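To: cadix-users
From: Ivana Iturra
Date: July 2, 2021
Subject: Re: [cadix-users] grasp confirmation on thin material, and planner timeouts

Zlatko Halilović wrote:

> We moved to the new perception branch and have three problems.
> 1. The grasp check reports success on cloth when the fingers have
> closed on nothing. The width reading is the same either way.
> 2. The fold state estimator won't settle. It flips between "folded"
> and "partial" on the same garment and the task never ends.
> 3. Clear plastic on the table. Depth is full of holes there and the
> planner either times out or goes straight through it.
> Config attached. Is any of this known, or is it our calibration?

Zlatko,

I went through your config. The calibration looks fine. Items 1 and 2 are known, item 3 is partly our fault. Answers in your order.

1. Grasp confirmation

Finger width is no use on a single layer of jersey. The pads close to within the noise of the encoder whether or not there is cloth between them. Cadix now has a second check that uses the wrist camera: after closing, the arm lifts a short distance and the node looks for a crease pattern running to the fingertips. Set grasp_check to "lift_visual" and leave lift_wait at 200 ms. A shorter wait gives you motion blur and a false negative.

A grey top with a small pinch near one end is the sort of input it needs. The fabric rises to the closed tips and the folds are sharp enough to segment, even though the garment and the table are both pale.
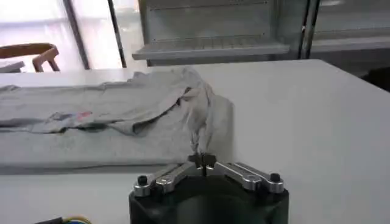

2. Fold state estimator

The flipping comes from the outline fit. The estimator takes the mask from the head camera, fits a rectangle and compares areas. Any corner or lower layer that sticks out past the stack moves the ratio across the threshold, and with one threshold it will move back again on the next update. Hrefna Overgaard has added hysteresis – two thresholds, fold_enter and fold_exit – and the state has to hold for 30 consecutive updates before it is published.

Be aware that "folded" still means roughly rectangular and nothing more. The grey garment below has thick layers bunched along the right edge and a crumpled corner towards the front of the table. I would want that called "partial", and with the old single threshold it could go either way. If you need neat edges, write your own scoring function and register it under estimator_plugins. The arms also have to be masked out properly, as one finger over the edge of the cloth is enough to shift the fit.

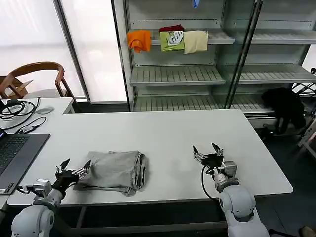 3. Transparent material

The planner builds its collision map from depth alone. Clear film returns holes, the map filler treats holes as unknown, and what happens next depends on unknown_is_free. You have it set to true, so paths go through the plastic. With false, the search (plain Dijkstra over the coarse grid, then smoothing) expands around every hole and hits the 2000 ms limit. Neither setting is right.

Vesela Vlachou has a branch which adds a colour-based mask for film and gives those cells a fixed height. Creases and smudges help it a good deal. Smooth flat film on a white tabletop is much harder, and I would not rely on it there.
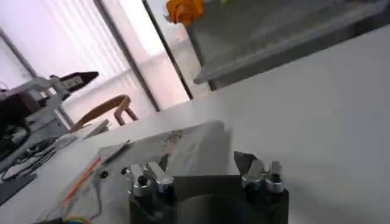 The branch is called film-mask and it builds against current main. You will need to regenerate the message definitions first or the map node will exit without an error. Set film_height by hand. The default is too low for anything crumpled, and the planner will happily put a fingertip into the top of a ridge.

Two smaller things in your config. You are loading the Greveteck driver twice, once directly and once through the Irkomeo launch file. Remove the direct one. And your head camera transform is published at nearly half the rate of the joint states, which will make the arm masks lag.

If item 2 still flips after the update, send a log with the raw ratios included. Nikola Stan has the replay tool and can run it against both versions.

Ivana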